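Print this page | E-mail to a friend

Granby two-arm sorting kit: good arms, poor recovery
Review by Majdi Harb, May

We had the Granby on a wooden worktable with coloured bands and loops to sort and a slotted black basket to put them in. Setting up took 41 minutes. The fault I want to write about came later, and it is the reason I can't give the kit a higher mark.
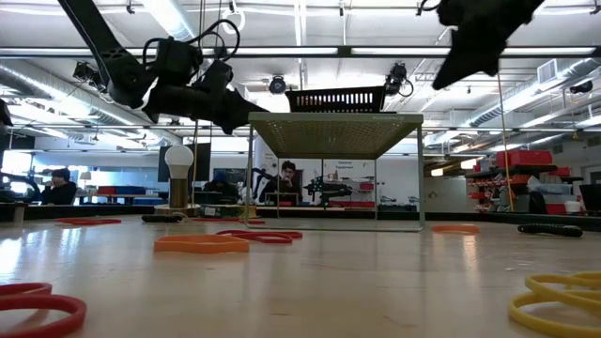
Bands on the tabletop, and the basket up on its small stand. 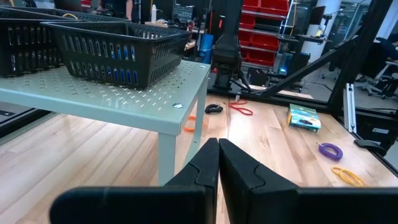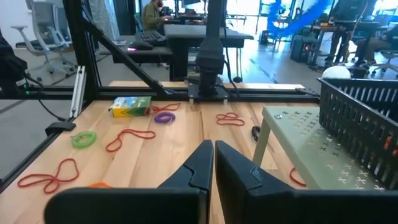
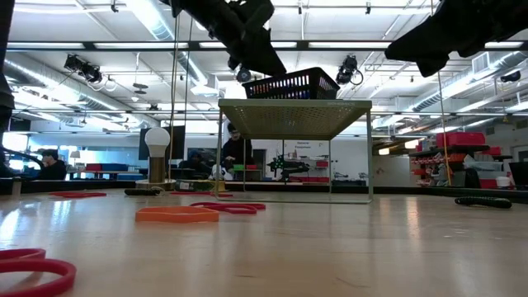

Renato Rivera wrote in to say that his Granby does the same thing -- a band slips out of the fingers, the arm carries on to the basket, opens over it and logs a good pick. He only found out when he compared the log with what was in the basket.

Ours logged 242 picks and five of them were false. That is a small share, but there was no warning for any of them. The makers' manual says the grip check is on by default. On our kit it was off, and after each restart it went off again.

The stop button worked every time I pressed it. I would still keep hands clear of the table, as the arm doesn't pause after a missed pick.

Fine for a workshop that can check the basket by eye. I would wait for a fix before leaving it to run alone.

Comments (5) | Shared 41 times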